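Heywood wrist camera comparison, sim set
README, last touched Thu 14 March
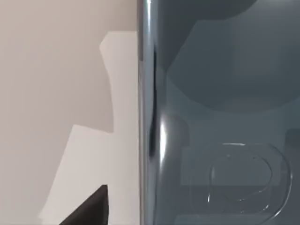
Wrist view from the sim: black fingertip low on the left, tinted panel on the right.

What this is

Rendered wrist camera clips from the Heywood kitchen, made to compare two grippers and two camera mounts on the same arm. Sim only. No real footage in here, don't mix it with the February bench recordings, they have a different layout and different joint names.

Grippers are the Hurkholm (long black fingers) and the Lakis (short, wide pads). Mounts are "low" and "high". Low sits close to the fingers and sees more of what they touch. High sees more of the room and less of anything useful once you are near a door.

1344 clips in total, split evenly over the four combinations. 30 frames a second. Some clips are very short, those are early stops and not damage.

Who did what

Scenes and lighting: Cleiton Godoy
Controller and replay: Vasco Fonseca
Checking, labels, this file: Tarcísio Furtado
Questions about the Lakis model go to Vernon Kowalchuk, he built the mesh.

Folders

clips/ one folder per run, named gripper_mount_number
state/ joint positions and finger opening, one row per frame
scenes/ the room files, needed only if you want to re-render
notes/ Tarcísio's check notes, plain text, patchy
old/ ignore

Run numbers match across clips and state. They do NOT match across grippers, so hurkholm_low run 12 and lakis_low run 12 are different starts. Sorry. Will be fixed when we re-export.

Tasks

Open a door. Close a door. Reach to a handle and stop. Pick up a thing from the counter. Put it back.
Door tasks are most of the set. Pick tasks were added late and the labels are thinner.

Things to know before training on it

Tinted and see-through surfaces. The renderer gives you shapes in or behind the panel and it is often hard to say which, reflection or contents. We left these clips in on purpose, the mount comparison needs them. If your model uses depth, check the depth on these first, it reads the panel surface in some clips and whatever is behind in others.

Light patches on walls. Hard, stepped edges. Shadow map resolution was set low to get the renders out in time. Cleiton has a higher setting that works but it is slow. Do not use this set for anything to do with shadows.

Fingers in view. With the low mount you often get one fingertip and not the other. Finger opening is in the state file, take it from there, dont try to get it from the picture.

Close-ups. When the arm gets near a flat wall there is very little to track. The Trestora tracker lost its place a lot here with both mounts, worse with low.

Controller. Same gains for both grippers. The Lakis is heavier in sim and overshoots a bit at the end of a reach. Vasco did not want to retune half way through and we agreed.

First impressions (not results)

Low mount better for handles. High mount better for finding the door in the first place. Hurkholm fingers get into narrow gaps, Lakis pads hold on better after that. None of this has been tested properly, it comes from watching clips and reading notes. Please don't quote it.

6 runs were re-rendered after a texture went missing. They are marked "redo" in notes. The state files for them are the originals.

Known problems

Time stamps in state/ start at 1 and not 0 for the Lakis runs. Subtract one row.
Label "handel" appears in a few files, same as "handle".
Finger opening is in metres for Hurkholm, milimetres for Lakis. Yes really. Convert before you compare.
A few high mount clips have the camera inside the arm cover for the first frames. Drop them.

Loading

Run load.py from the top folder with the gripper and mount names. It needs the state folder next to clips or it quits with no message. The order option is broken, sort afterwards.

Use

Internal for now. Ask Ismael Aguiar before sending it outside the group, he is sorting out the licence for the room models. The gripper meshes are not included.

To do

Re-export with matching run numbers
Higher shadow setting for at least one room
Proper split, the current one puts runs from the same start pose in both train and test
Depth notes for the see-through clips
Fix units!!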